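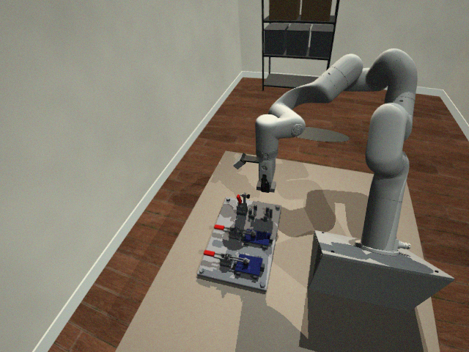

La cellule dans le simulateur : le bras sur son socle, la plaque de bridage et ses trois sauterelles à poignée rouge.

Forum Cellules et robots > Mise en service et entretien > Plaque de bridage tournée : repère, approche du poignet, ordre des sauterelles

todor_r
Bonjour à tous,
Je prépare la remise en service d'une petite cellule chez Sturanora et je travaille d'abord sur le modèle, avant de toucher au vrai bras. Je m'excuse d'avance pour mon français, je l'ai appris sur le tard et les mots de l'atelier me manquent parfois.
La plaque est posée un peu de travers par rapport à la table. C'est voulu : de cette façon l'opérateur atteint les poignées sans se pencher. Deux blocs bleus sont tenus par les sauterelles, et la pince doit venir les prendre par le dessus une fois que les brides sont ouvertes.
Mes questions :
1. Est-ce que vous définissez le repère utilisateur sur la plaque elle-même, ou bien vous gardez le repère de la table et vous mettez la rotation dans chaque point ?
2. La sauterelle du haut a sa poignée qui monte vers la pince. Je trouve que le point d'attente est trop près. De combien faut-il s'écarter ?
3. Quelle fréquence pour contrôler le serrage des vis aux coins de la plaque ?
Merci beaucoup pour votre patience.

mogens_juhl
Repère sur la plaque, sans hésiter. Trois points palpés, origine sur une vis de coin, axe X le long du grand bord. Si un jour quelqu'un démonte la plaque pour la nettoyer, tu palpes de nouveau tes trois points et le programme ne bouge pas. Avec la rotation dans chaque point tu vas tout reprendre à la main. Je l'ai fait une fois, pendant un week-end, je ne recommence pas.

rocio_e
Je ne suis pas tout à fait d'accord avec Mogens pour l'origine sur la vis. Une tête de vis, on la desserre, on la change, elle n'est jamais exactement au même endroit. Chez nous on a fait aléser deux trous de pion dans la plaque et on prend l'origine dans le premier. Ça coûte une demi-heure d'usinage.
Pour la question 2 : regarde la poignée dans ses deux positions, ouverte et fermée. Beaucoup de gens modélisent seulement une position. Le volume à éviter, c'est tout l'arc que la poignée balaye.

mogens_juhl
D'accord pour les pions, si la plaque est déjà à l'usinage. Todor n'a peut-être pas ce choix.

todor_r
En effet, la plaque est déjà livrée et mon chef ne veut pas la renvoyer. Je pourrais peut-être utiliser le flanc d'un des blocs de montage noirs, du côté droit ? Ils sont rectifiés, si je crois le plan.
Pour l'arc de la poignée, je n'y avais pas pensé du tout. Dans mon modèle elle est fixe. Je vais ajouter un cylindre qui couvre le mouvement.

nga.khuc
Bonjour. Je fais l'entretien de cellules semblables, alors je réponds surtout à la question 3.
Nous contrôlons toutes les 537 heures de marche. Ce chiffre paraît bizarre, mais il vient de notre compteur, qui déclenche aussi le graissage, et il nous convient. À chaque passage :
- vis de coin de la plaque à la clé dynamométrique, en croix ;
- trait de peinture refait sur la tête si on a dû bouger la vis ;
- réglage de la tige de chaque sauterelle, contre-écrou compris ;
- jeu dans les rivets des sauterelles (on tire la poignée de côté, à la main) ;
- les vis entre la base du bras et le socle. On les oublie tout le temps, et c'est par là que vient la dérive.
La dernière fois j'ai trouvé une tige qui avait reculé d'un demi-tour. Le bloc restait tenu, il tournait seulement un petit peu sous la bride, et tout le monde accusait l'étalonnage du robot.

dolores.ambrose
537 heures, je trouve cela trop serré pour une cellule qui prend deux pièces légères. Chez Yalçınkaya on était à 1 481 et je n'ai pas vu de différence.

nga.khuc
Cela dépend des vibrations, Dolores. Nous avons une presse de l'autre côté du mur. Si votre atelier est calme, 1 481 peut aller. Je commencerais quand même court et j'allongerais après, avec les relevés.

dolores.ambrose
Vu comme ça, oui. Les relevés, nous ne les faisions pas sérieusement, je l'avoue.

rocio_e
Todor, pour le bloc de montage : vérifie d'abord qu'il est pionné et pas seulement vissé. Sinon tu as le même problème qu'avec la tête de vis, en plus discret.
Autre chose. Ton bras est au bord droit de la table et il travaille vers la gauche, coude en l'air et poignet vers le bas. Je ferais attention à la configuration du poignet quand tu tournes la pince pour la mettre d'équerre avec la plaque. Si tu approches en mouvement linéaire depuis un point d'attente mal choisi, l'axe 6 peut faire un grand tour. Force la configuration sur le point d'attente et passe en articulaire jusque-là, puis en linéaire seulement pour la descente.

todor_r
Merci Rocío, c'était exactement ça ! Hier j'avais un mouvement étrange de l'axe 6 et je pensais à une faute du simulateur Olenent. J'ai mis la configuration dans le point d'attente et le mouvement est propre.
J'ai aussi éloigné ce point. Maintenant la pince attend 13 cm plus haut et elle descend verticalement quand elle est déjà à côté de la poignée. Je perds un peu de temps de cycle mais je dors mieux.
Les blocs de montage sont pionnés, j'ai demandé au dessinateur. Donc j'ai pris l'origine sur le flanc de celui du bas.

mogens_juhl
Pense à noter dans le dossier quel flanc tu as pris. Avec un croquis. Dans deux ans, ce sera un autre qui palpera.
Et l'ordre des sauterelles ? Ton titre en parle, ta question non.

todor_r
Pardon, j'ai oublié de l'écrire. Je voulais savoir si on ferme d'abord celle du milieu ou celle du bas. Chacune appuie sur son bloc, à première vue elles sont indépendantes.

nga.khuc
Si chacune tient son propre bloc, l'ordre a peu d'importance pour la pièce. Pour la main de l'opérateur, en revanche, les deux poignées partent du même côté. Je fermerais la plus éloignée en premier, pour ne pas passer le bras au-dessus d'une poignée déjà rabattue.

dolores.ambrose
Moi je fais l'inverse, la plus proche d'abord, sinon la manche accroche la poignée ouverte. Il faut essayer avec le vrai opérateur et ses vrais gants.

mogens_juhl
+1 pour essayer avec les gants.

todor_r
Je ferai l'essai mardi avec les deux opérateurs et je noterai ce qu'ils préfèrent. Une dernière petite question : pour la charge utile, je déclare la pince seule puis pince + bloc, ou toujours le cas le plus lourd ? La pince Grornow fait 1 758 g avec sa bride, le bloc je dois encore le peser.

rocio_e
Deux charges, et tu bascules juste après la fermeture de la pince. Si tu laisses toujours la plus lourde, la détection de collision devient moins fine à vide. Pèse le bloc, ne prends pas la valeur du plan.

todor_r
Bien compris. Je pèse le bloc demain et je mets les deux valeurs dans le programme avant l'essai.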